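Handout 4: Looking After the Arm Cell
Denville shop course, second half
Notes by Mudassar Bajwa 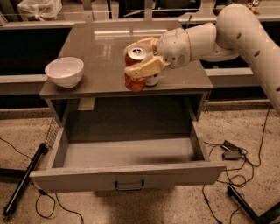
The cell in this handout is one arm with a two-finger gripper, working over a small drawer cabinet. The controller, named Ullent in the lab sheets, runs the arm and the gripper from one program. Work through the sections in order the first time. After that, use the handout as a reference at the cell.

1. Before power

Switch off at the wall and wait 30 seconds before touching any connector. Walk the full reach of the arm and look at the floor first. Power adapters and cables must lie where a foot or a chair wheel will not catch them, and no cable may cross the path of the drawer. Check each adapter plug by hand. A plug that is half out will often hold until the arm makes its first fast move, and the fault then looks like a motor fault.

Turn each joint by hand through a small angle. It should move with even drag. A joint that moves freely and then stops short is to be reported, and the cell stays off.

2. Placing the cabinet

The cabinet is part of the cell. Its position is stored in the program, and a shift of 4 mm is enough to make the gripper miss the drawer handle. Set the front corners to the floor marks, then push down on each corner of the top. If it rocks, shim the low foot and check again.

Open the drawer by hand to its stop and close it. Do this with the arm parked. The program assumes the stop has not changed since the last setup. If the runners have been cleaned or swapped, teach the open position again (section 4).

Glossy tops give trouble with overhead lights. Reflections can be taken for edges by the vision step. Turn off the row of lights nearest the cell before changing any camera setting. If the error goes away, leave the settings alone.

3. Gripper

Wipe the finger faces with a dry lint-free cloth. No solvent. Close the fingers with nothing between them and look along the gap from the side. The faces should meet along their whole length. Light showing at the tips means a bent finger or a loose finger screw. Tighten the screw first and look again.

Set the grip force with an aluminum can, upright, held in the upper half of the body. Use a full can for the first pass and an empty one for the second. Start at the lowest force setting and go up one step at a time until the can can be lifted without slipping. Stop there. An empty can that shows a dent after release was held too hard, and the setting goes down one step.

Keep one set of cans for this test and throw out any that are creased. A creased can gives a low reading and the next group will set the force wrong.

4. Teaching points

Four points are taught in this cell: park, over the top, at the object, and at the open drawer. Teach them in that order. Run each one at 20 percent speed with a hand on the stop button. Other objects on the top, such as a bowl or a second can, go at their usual places before teaching - the approach path has to clear them too.

For the object point, bring the wrist in at an angle and keep the lower edge of the fingers clear of the cabinet top. If the fingers scrape, raise the point. Do not raise the cabinet.

Save under a new name. The old file stays on the controller until the new one has run without a stop for a full lab period.

5. Regular service

Every 3,000 cycles: clean and check the finger screws, check the wrist seam for a gap, and run the empty-gripper close test from section 3. Write the cycle count in the log by hand, even though the controller keeps it.

Every March: replace the finger pads and recheck all floor marks. Pads come from the Vachon cabinet in the store room. Sign for them.

6. Common faults

Gripper closes but reports no object. Dirty finger faces, or the force set too low. Clean, then repeat the can test.

Arm stops above the top. Usually a cable pulled tight at the base. Power off, give it slack, restart from park.

Drawer opens part way. Cabinet has moved. Check the floor marks before editing any point.

Wrist drifts after a long hold. Log it with the time and the load. Do not correct it in the program.

For next time: read the Hilura sheet on joint brakes, first two pages only, and bring your own copy of the log form.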